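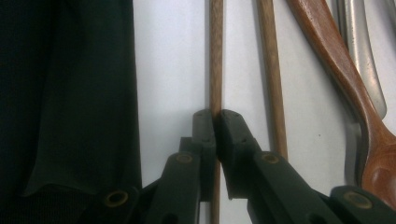 ## 4. What people call the thing they need

The full set holds 1,391 requests. A request, for our purposes, is any stretch of talk in which one person asks another to pass, find, fetch or put back a tool. Once we had folded together spelling variants and plain slips of the tongue, those requests used 462 different names. We had expected variety, but we had not expected that much of it, and a good part of this section is spent enjoying it before we try to put it in order.

The recordings come from three hobby workshops, at Flisham, Kurnen and Durkance. All three are open in the evenings and take anyone who turns up, so beginners and people with decades of practice sit at the same tables. Flisham leans toward clocks and small brass work, Kurnen toward model boats, and Durkance toward leather and bookbinding. Everyone recorded had agreed to it at the start of the season, and the names used below for speakers are ones they picked themselves (one man at Kurnen insisted on "the Admiral", and we have honored this). Coding was done by Bianca Sârbu and Teodor Hägglund working separately, with differences settled in talk afterward.

### 4.1 Four ways to name a tool

We sorted the names into four groups. *Trade names* are the ones a catalog would use: "bone folder", "pin vise", "bradawl". *Shape names* point to what the tool looks like: "the bendy one", "the long flat". *Job names* say what it is for, and these can get wonderfully long – "the one you get the glue out of the corners with" was said in one breath and understood at once. *History names* refer to something that happened with the tool, or to a person connected with it, and make no sense at all to a newcomer. "The Tuesday knife" is a history name. So is "Aunt", for a pair of pliers at Flisham, which three different speakers used and none could explain when asked.

These groups overlap more than we would like. "Scraper" can be a trade name or a job name depending on who is talking, and in leather work it is both. Where a word could go either way we looked at whether the same speaker used it for other objects doing the same job. If a person calls a tool a scraper and then, a minute later, calls a bit of old card a scraper too, we took it as a job name. Cozma's earlier work on kitchen talk used a similar test, and we owe the idea to him.

Job names are the largest group in all three workshops. This surprised Sârbu, who had predicted trade names, and delighted Hägglund, who had bet on jobs. Trade names come second at Durkance and Flisham. At Kurnen they are beaten by shape names, which we think has a simple source: model boat builders borrow tools from everywhere – dentistry, nail care, cake decorating – and the proper name of a cake decorating tool is not much help to someone fitting a deck plank.

### 4.2 Long thin things

The hardest tools to ask for by name are the long thin ones. A hammer is a hammer to nearly everybody, and requests for hammers in our data are short and dull. Picks, probes, spatulas, needles in handles, scribers and rods are another matter. They look alike from where the listener is sitting, they differ at the tip, and the tip is often the part that cannot be seen. Requests for them are longer, draw more questions back, and end more often in the wrong tool being handed over.
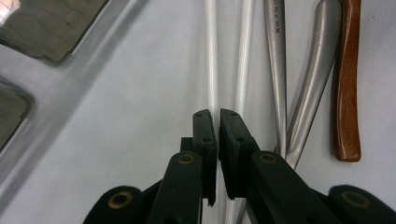

**Figure 2.** Slender tools on a pale work surface.

It is here that shape names come into their own, and also where they break down. A typical exchange from Kurnen runs as follows. The speaker is building a small launch and has both hands on the hull.

> ADMIRAL: Can you get me the pointy one.
> PIP: Which pointy one?
> ADMIRAL: The less pointy one.
> PIP: This?
> ADMIRAL: No, less than that. The one that's pointy but kind.

"Pointy but kind" was accepted without any further question, and the right tool was passed. We love this exchange for many reasons, but the one that matters for the argument is the order of events. The first shape name fails. The second one tries to repair it by degree (less pointy), and that fails too, since degree only works when both people have the same range of tools in mind. The third leaves shape behind altogether and says something about how the tool behaves when used. Listeners seem very good at this last step. Across the three sites, when a shape name was followed by a repair, the repair that ended the search was more often about use or feel than about shape.

One might say the listeners simply had fewer tools left to choose from by the third try. We checked this as well as we could. In a good many of the longer exchanges the listener has offered only a single tool before the description changes, so the field has hardly narrowed. We can't rule the explanation out for the rest, and a proper test would need a set table with known contents, something Despina Gavrilă has now begun planning with the Toma group.

### 4.3 How a name sticks

Some names appear once and vanish. "Pointy but kind" did not. It came back the same evening in the mouth of the listener, Pip, shortened to "kind one", and by the end of the season four people at Kurnen were using "the kind" as a plain noun. One of them had not been there for the first exchange and gave us a perfectly sensible account of where the word came from (he believed it was an old sailmaking term).

This drift from long description to short label is well known from lab studies, where pairs of people describe odd figures to each other again and again and their phrases shrink with every round. What the workshop data add is the spread to third parties. A pair can shorten a phrase because both remember the long version. A newcomer has only the short one and must either ask or guess. Mostly, in our recordings, they guess. They watch what gets picked up, say nothing, and use the word themselves a week or two later, sometimes with a slightly different meaning. At Flisham a "tickler" was a fine brush for one half of the room and a fine wire for the other half, and this went on for most of the season with hardly any trouble, as the two halves rarely shared a bench.

Names stuck better under two conditions. First, the tool had to be shared. People who brought their own roll of tools used trade names or no names, and had little need to ask. Second, the tool had to have no fixed home. At Durkance the awls live in a marked rack by the sink, and requests for them are full of place words – "second from the end", "top left" – with almost no inventive naming. When the rack was taken down for painting in September, history names and shape names for awls turned up quickly. "Stumpy" dates from that month. When the rack went back up the place words returned, but Stumpy kept its name.

We find this little episode very encouraging. It suggests that inventive names are made when the easier means of pointing are taken away, and that once made they may outlive the need for them. It is a single case, of course, and the awl users at Durkance are a chatty group even by the standards of that workshop.

### 4.4 Silence

Bilal Kanaan, who transcribed most of the Durkance evenings, pointed out that our count leaves out requests made without any name. There are a great many. People hold out an open hand, say "could I", or just look at the far end of the table until somebody passes something. With only sound to work from we can catch the "could I" cases and miss the rest, so the true share of named requests must be lower than it seems in our tables.

Even so, the unnamed requests we can hear follow a pattern. They come late in the evening and between people who have been working side by side for some time. A named request early on for "the one with the tape on it" becomes "tape one" and then, an hour later, "could I". The name has shrunk all the way to nothing, and the right tool still arrives. We return to these cases in Section 5, where we compare pairs who sit together every week with pairs who have just met.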